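Looking After Cell Fustus: My Project Report

Murín Technical College, Orkerville

When I picked this project I thought I'd be writing loads of clever code. Most of it has been housekeeping! Fustus is our simulated pick-up cell, and my job was to get its gripper setup back in order after the last group moved everything about (thanks, lot from Graltevville).

Setting up

I started in September with the table height, then the gripper's opening width, then the wrist offset. The offset was the horrible one. It was out by 2 mm, and I went through 541 test runs before I found the wrong line in the settings file. My supervisor, Rostislav Danko, spotted it over my shoulder in one go, which was a bit embarrassing.

Routine checks

Before each batch I send the arm home, open and close the fingers, and put the small coloured pieces back on the marble top. After that I do a slow approach to one piece with the wrist pointing down. If the pads don't line up either side of it, I stop and redo the offset. 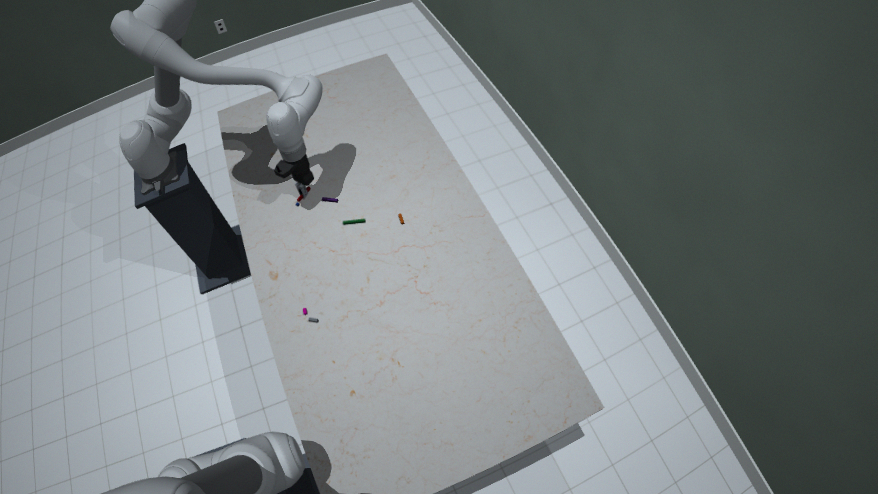
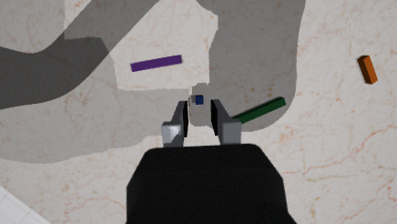 The wide view has the small red and blue piece between the fingers, and the close one is looking down past the open fingers at the little blue cube.

Results so far

I logged 2,364 grasps after the fix and 2,172 of them were good. Most of the misses were on the long thin sticks, so I want to try a slower close on those next term.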